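The Small Matter of Letting Go
A comparison of gripper fingers at the Vornilance workshop puts an everyday task under close examination

For a manufacturer choosing a robot arm, the arm itself is often the easier decision. Reach, payload and price can be read from a table. The gripper is harder to judge on paper, and it is the part that meets the product. Over the past year the Vornilance workshop has received a growing number of requests for advice on this point from small firms that pack, sort or assemble light plastic parts.

In October the workshop began a comparison of 2 sets of fingers, the Hukier and the Bergeron, on a single collaborative arm. The Hukier fingers are stiff and have flat inner faces. The Bergeron fingers yield slightly under load and are intended for items whose size varies. Both sets were driven by the same Tosico controller, with the same closing speed.

The workspace was kept plain. Paper was laid over the table and marked out with tape, so that a tray could be returned to a known cell between trials and a new operator could follow the written procedure without further instruction.

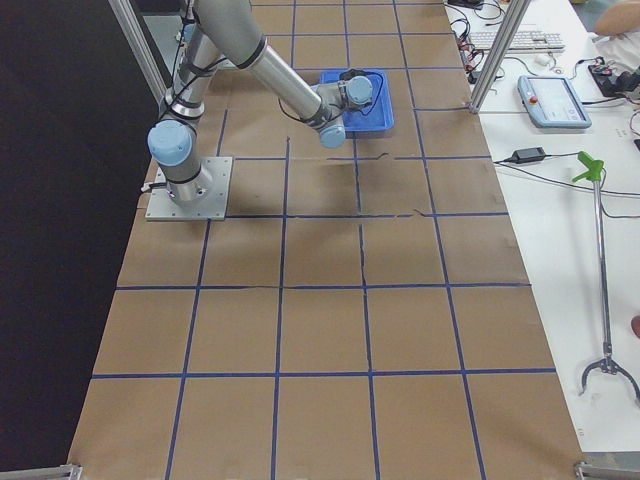
The arm on its base plate, with the blue tray at the far side of the taped grid. The teach pendant lies on the desk to the right.

Each set of fingers was assigned 1000 attempts. An attempt consisted of one approach, one grasp, a lift and a release, and was recorded as complete only if the part was set down within the tray. Parts that turned during the lift were noted separately, as a customer placing components into a fixture would regard them as failures.

Building bricks were chosen as the test part. They are inexpensive, consistent in size and familiar to every visitor, and they present a gripper with straight sides and sharp corners. They also leave very little room for error when two of them lie close together.
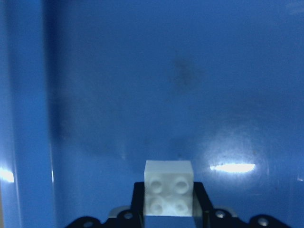 The stiff fingers performed well when the part was square to them. Where it was not, they tended to push it across the tray before closing, and the controller then had to make a second approach. The yielding fingers accepted a greater degree of misalignment, but the part was more likely to turn during the lift. Of the attempts made with the Bergeron set, 185 were recorded as turned. The stiff set produced fewer, although it required over 700 second approaches in the course of the trial, with a marked effect on the time taken.

Lighting proved to be a further consideration. A glossy tray reflects the lamps above it, and the wrist camera must find a pale part against those reflections. The workshop has since added a matt tray to its list of standard equipment and will repeat a portion of the trial with it.

No general recommendation has been issued. Firms whose parts arrive in a fixed orientation are being advised to consider the stiff fingers first. Those working from mixed trays are invited to bring their own parts to the workshop, where a half-day session with either set may be arranged through the Vornilance enquiries desk.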